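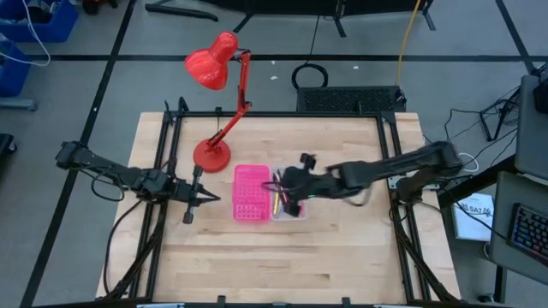 Stojan Mladenović keeps two containers for pens, one with holes in it and one you can see through, and he says the second container is the one that ends the hunting. Pens that get used go in the first. Anything that has not been tested goes in the second, and it stays there until somebody sits down with a scrap of paper and tries it.

His note came in after our October page on desk drawers, and it is a better system than the one we printed. The rest of this page builds on it, with the answers to other letters about desks, pens and small containers.

Sorting a pen container

Tip the whole thing out onto the table. Picking through it while everything is still standing up takes longer and you will miss the paper clips and eraser crumbs at the bottom.

Take a sheet of scrap paper and scribble with every pen for three seconds. A ballpoint that skips may only need warming up. Roll it between your palms and try again on the sole of a rubber shoe or on a soft eraser, which grips the ball better than paper does. If it still skips, throw it out. Gel pens that have stopped in the middle of a full tube usually have an air gap. Stand them tip down in a cup overnight and try once more.

Felt tips and highlighters dry out at the nib first. Water-based ones can sometimes be brought back by dipping the nib in a little warm water for a few seconds, then capping the pen and leaving it tip down until the next day. The color comes back paler. It does nothing for permanent markers.

Pencils under the length of your finger are hard to hold and harder to sharpen. Keep one for the toolbox and let the others go.

Which container for what

A container with perforated sides does not hold dust the way a solid one does. Crumbs and pencil shavings fall through, and you can rinse it under the faucet and shake it out. The drawback is that fine things fall through or catch. Mechanical pencil leads, pins and small screws do not belong in one. If you want to use it for those anyway, cut a piece of thin card to the size of the floor and drop it in.

A see-through container is good for odds and ends, as you can check it from the side without emptying it. It also shows every ink mark. Line it with a folded paper towel and change the towel when you sort the pens.

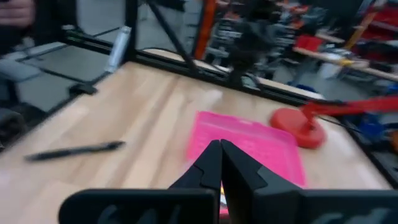

Pink tray, red lamp, wooden top.

Keep trays shallow for things you pick up often. With a deep box, the item you want is always underneath. Bright colors help if you work on a wood surface, where tan and brown trays tend to disappear among everything else. A reader in Gemorbridge buys one color for each person in the house and says the arguments over scissors have stopped.

Getting ink out of plastic

Wash the container first with dish soap and warm water. Most of what looks like a stain is dust stuck to a film of hand grease and will come off with this alone.

For ballpoint marks, put rubbing alcohol on a cotton ball and dab. Test it on the underside first. Some clear plastics go cloudy or crack with alcohol, and once that has happened it cannot be polished out. If the test spot looks dull, stop and use a paste of baking soda and water instead, rubbed on with a fingertip and rinsed well.

For the small square holes in a perforated tray, use an old toothbrush. Work from the outside in, then turn it over and run water through. Dry it upside down on a dish rack.

Ink on a wooden top

Wood is less forgiving. What you do depends on the finish.

On an oiled top, blot the ink at once with a dry paper towel. Do not wipe, which pushes it along the grain. Dab the spot with a barely damp cloth. If a mark is left, sand it by hand with fine paper, always with the grain, and widen the area a little so you do not leave a dip. Vacuum up the dust and rub in a thin coat of the same oil. Let it soak in, wipe off what has not gone in, and keep papers off it until the next day. Spread oily rags out flat outdoors to dry before you throw them away. A balled-up rag can heat up by itself and catch fire.

On a varnished top, the ink normally sits on the surface. Try soap and water first and then alcohol on a cotton swab, a small dab only. Alcohol softens some finishes and shellac will come right off.

If you are not sure which you have, put a drop of water somewhere out of sight. If it beads and stays beaded, the top is sealed. If it darkens the wood after a few minutes, the top is oiled or bare.

Tops made of glued strips need the same care, with one addition. Do not leave a wet cloth or a sweating glass on the glue lines. Water gets in where two strips meet, and the edge will lift before the rest of the board shows anything.

Placing a jointed lamp

We had several letters about desk lamps. Put the lamp on the side opposite your writing hand, so your hand does not throw a shadow on the page. The base goes toward the back of the desk, with the arm brought forward over the work. If the lamp feels ready to tip when the arm is stretched out, fold the lower part back past the base before you extend the upper part. That brings the weight closer to the middle.

Check the cord too. It should run off the back of the desk with a little slack at the base, enough for the lamp to be moved a hand's width without pulling. Two adhesive clips under the back edge will hold it. Do not run it under a carpet, where it can wear through without anyone seeing it.

Joints that droop usually need a quarter turn on the wing nut or screw. Unplug the lamp before you tighten anything. If the arm has springs, look at whether one has come off its hook.

A question about labels

A reader asked whether it is worth labeling containers that only hold pens. With two containers, no. With more than that, put a strip of masking tape on the short end and write on it in pencil. Masking tape lifts off cleanly if you change it within a few months. After a year it leaves glue, which cooking oil will soften. Put the oil on, wait ten minutes, scrape with a fingernail and wash with soap.

Keeping it sorted

Set a limit and keep to it. One container of working pens is plenty for a desk, and when it is full, a new pen means an old one goes. A reader in Grovden counted everything in her house before trying this and found 259 pens and pencils, of which 100 wrote. She kept enough for each desk and gave the spare good ones to the school down the road.

Test the second container whenever it gets hard to see the bottom. Do it at the desk with the lamp on, with the trash can next to your chair.

Next month's page is on kitchen drawers. Letters about stuck runners are welcome, and please say whether the drawer is wood or metal.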